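Is a paint-and-floor preview worth paying for before a rental redo?
Posted 9 Nov 2018 in Home & Rentals

Tullovier
I'm redoing a spare bedroom before a new tenant moves in. The flooring store wants $90 for a computer mock-up of the room, and says it comes off the bill if I order from them. I've seen the kind of thing they do and I'm not convinced. Floors never look like that at home.

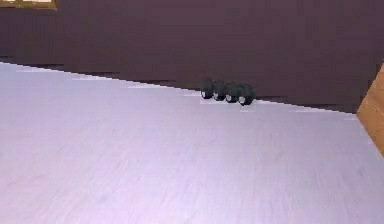

The quote for the real job is $1052 with labor. Does a preview change anybody's mind, or is it a way to get a deposit out of me?

Drotatden
It's a deposit with a nicer name. Ask what happens to the money if you walk away. Mine was "credited" against full-price stock only, and the plank I wanted was on sale.

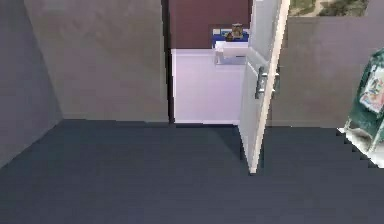

I'd also ask who measures. The guy who came in August was done in five minutes and left out the closet – I paid for a second delivery. Get the waste allowance in writing too.
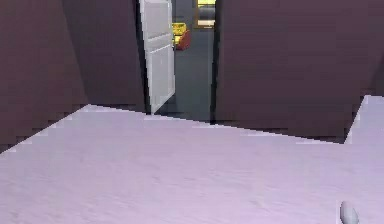

Take home two sample boards and leave them down for a week. Look at them at night with the lamp on. Cost me nothing.

Seneviratne
Depends on the room. I had one done and liked it, but I can't say it saved me anything. Colors on my monitor are off anyway.

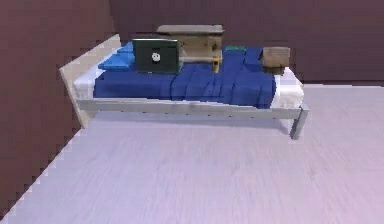 For a rental I'd stop worrying about the shade and ask about the wear layer and whether they'll sell you a spare box. Tenants drag furniture. My spare box was $70 and I've used half of it.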